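Thread tracker jumps to the wrong suture when strands cross. Fix in tracking or in the planner?

Asked in: Perception, Surgical robotics
Tags: thread-tracking, segmentation, suturing, stereo

I work on an autonomous suturing stack for bench tissue. The planner and low-level control are in decent shape. My trouble is with the thread tracker, and I have been stuck on it since June.

The pipeline goes like this. A small network segments thread pixels in both stereo images, I skeletonize the mask, and then I walk the skeleton to get an ordered centerline. That gets fitted with a spline and handed to the planner, which picks a grasp point for the free gripper. We use Sandura for the planning side and our own node for the tracker.

It works well on the first stitch. After a few stitches the tracker starts following the wrong thing. It will run down the working strand, reach a cut tail or a loop, and carry on along that as if it were all one thread. The planner then asks for a grasp on a tail that belongs to a finished knot.

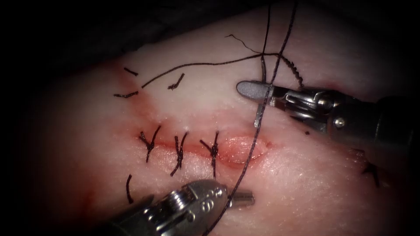

Photo: N. Espinoza, bench setup, workspace camera

The three stitches already tied on the left and the cut ends lying on the tissue all segment as thread, same class and same color as the strand in the right jaws. The twisted part where the loop meets the vertical strand is the worst spot. The skeleton turns into a small knot of branches there and the walk comes out of it in whatever direction has the longest branch.

What I have tried: raising the minimum branch length (drops real thread near the jaws), picking the straightest continuation at each junction (fine at plain crossings, fails at the twist), and retraining with 1292 more labeled images. The retraining gave me cleaner masks but the same wrong turns.

Should I keep working on the tracker, or make the planner tolerate a bad centerline?

— Nayeli Espinoza

2 answers

Answer 1 (accepted)
Maritza Taipe

More labels will not help you much. Your masks are fine. The ordering step is where the information gets lost, and you are making that decision one junction at a time with nothing to back it up.

Three changes, in the order I would make them.

First, seed the walk from the gripper. You know from the kinematics where the jaws are and whether they are closed. If the right gripper is holding thread, the working strand passes through that point. Start there and walk outward both ways. Any component that never connects to the seed is leftover and can be thrown out before you fit anything. Your loose cut ends should mostly go away with that alone. Check your hand-eye calibration first, though. If the projected jaw position is off by more than a thread width or two, you can seed on the wrong strand when two of them run side by side, like yours do near the top.

Second, keep a map of finished stitches. When the state machine marks a stitch done, save the mask in that area and treat those pixels as background from then on. Tissue moves, so you have to warp the map. Tracking a few texture points on the tissue was enough for me.

Third, stop deciding at junctions. Build a graph with the branches as edges, list the candidate paths through the tangled part, and score each whole path on curvature, total length against what you expect, and left/right depth agreement. Cap it at 100 candidates. For the twisted part I would not try to resolve the order at all. Collapse it to one node, mark it as unknown, and let the spline have a gap.

That last part also answers your question about the planner. It should get a confidence value per segment and refuse to grasp anywhere near an unknown node. In Sandura you can do this with a cost on the grasp sampler — you don't need to touch the planner itself.

Comment from Nayeli Espinoza: Seeding from the jaws and dropping unconnected components took out almost all of the bad grasps. The calibration was off by 4 pixels in the left image, so thanks for that too. The stitch map is next. Does the warp hold up when the second gripper covers most of the texture points?

Comment from Maritza Taipe: Not well. I freeze the map when too few points are left and wait until the instrument moves out of the way before updating.

Answer 2
pudis_user

Have you tried Pudis? It has a thread module. I used it on a cable routing job and it handled crossings OK. You set the max junctions in the config and it does the rest. I had white cable on a dark table, so not sure about blood and so on.

You could also just use a different color thread for each stitch while you are testing.

Comment from Maritza Taipe: Color per stitch is OK for debugging the ordering code, but the loop and the strand it crosses can be the same piece of thread, so it won't separate those.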